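Zokbridge Color Words

README for the June release

Zokbridge Color Words is a table of the words people use for colors when they talk about paint, cloth, yarn and other things around the house. It has 405 rows. Each row is one answer, in the words the person gave, from one of 88 people living in Jodimthorpe or Trarthorpe.

Most lists of color names come from paint makers or from software, and they are full of names that people rarely say out loud. We wanted the other kind: "dishwater," "school bus," "the green before it goes yellow."

What is in the folder

answers.csv — the main table, one answer per row
people.csv — one row per person, with age band and town
prompts.txt — the questions as they were read out
changes.txt — what changed between releases
LICENSE.txt

Columns in answers.csv

There are nine columns. Blank cells mean the person gave no answer or the note taker could not make it out.

row_id: a number that stays the same between releases
person_id: matches people.csv
prompt_id: matches prompts.txt
answer: the words as spoken, in lowercase
answer_clean: the same words with spelling made even ("grey" becomes "gray")
base: the basic color the answer was filed under
compared_to: the thing named, if any ("moss," "brick")
light: day, lamp or mixed
note: free text, often blank

How the answers were collected

Each person sat down with a note taker and was asked about things in the room or things they had brought along. Many brought clothes. The prompts were read out in the same order each time, but people could skip any of them or go back. Note takers wrote down the first answer and kept later ones only if the person asked them to. If someone gave two words joined by "or," both went into the same cell.

No color chips were shown. We tried them in Paredes before the main round and found that people began to read the names off the back. The Paredes answers are left out of this release. 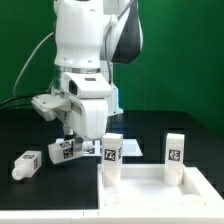
White arm, dark tabletop, bright green backdrop.

How answers were filed

The base column uses 10 basic colors plus "unsure." Two readers filed every answer without seeing each other's choices. Where they disagreed, the row is marked "unsure" and both choices are given in the note column. Green and blue gave the most trouble. "Teal" was filed under blue by one reader and green by the other nearly every time, so treat that boundary with care.

"Dark" and "light" are not base colors. If a person said only "dark," the base cell is blank.

Known problems

The light column was added after the first sessions, and the early rows were filled in from the session time. An evening session was put down as "lamp" even if the room had a west window.

Older people are overrepresented in Trarthorpe. The age bands in people.csv can be used to weight the rows, but we have not done this for you.

Commas inside answers are quoted. Some spreadsheet programs ignore the quotes unless told to import the file as UTF-8.

Uses

The table is suited to work on everyday vocabulary, to teaching, and to testing search tools that have to cope with loose color words. It should not be used to match paint or dye. There are no measured color values anywhere in it.

Changes and corrections

Row numbers are never reused. A withdrawn answer keeps its row_id and has every other cell emptied. Send corrections with the row_id in the subject line. Mail is read on Monday.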